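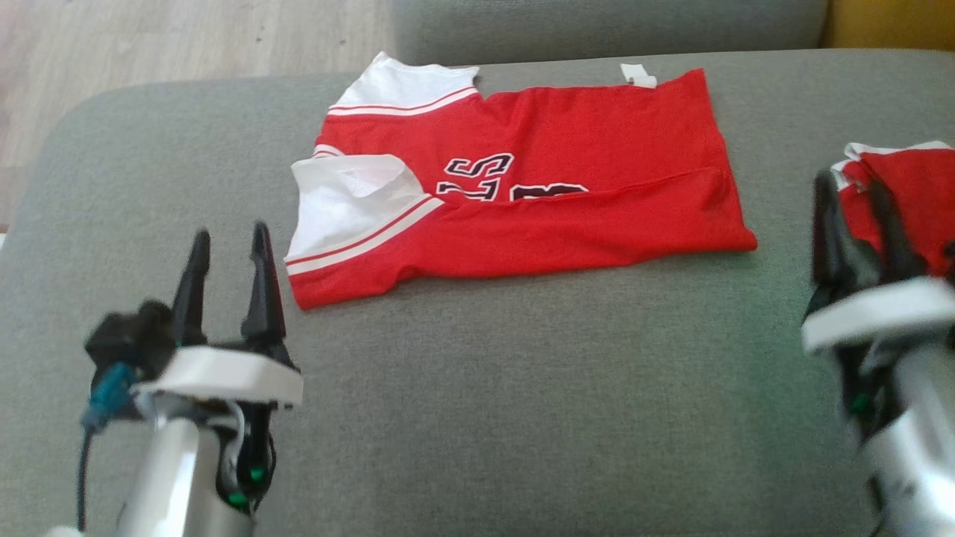 Red jersey on the gray seat, long flap turned over the front.

15/08/2022, folding notebook, Ylva Kvam

Jersey day! I've been looking forward to this one since we finished the plain tees, and it's every bit as fiddly as I hoped. The red cloth slides over itself nicely, but the white sleeve parts have their own ideas, and the striped trim is a bit stiffer than the rest, so it wants to spring back open (I love that trim, by the way, it makes a perfect guide line).

Notes so far:
- Sleeves in first, then the long side. Going long side first left me a lump every time.
- Smooth from the collar down with a flat hand. Pressing harder just moves the wrinkle.
- The woven seat grips the cloth better than the Volwood table did. Big improvement!
- Line the stripes up with the side fold and the whole bundle comes out square.

Target is the Brekke shelf size, 40 cm wide at most. Still want to try the Pukoro method, 3 folds across in place of 2, which should suit the thicker winter tops we get in December.

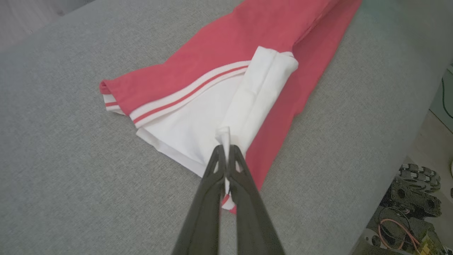 Do you fold the lettering in or out?
Out, if the shirt is going on a shelf. For the drawer I fold it in, so the print doesn't rub.

Next: the same fold on a long-sleeved top, then a stack test.

Comments

driravdale_desk: Stripes as a guide line, stealing this.

M.: Does it hold for kids' sizes?

Ylva Kvam: Haven't tried yet, putting it on the list!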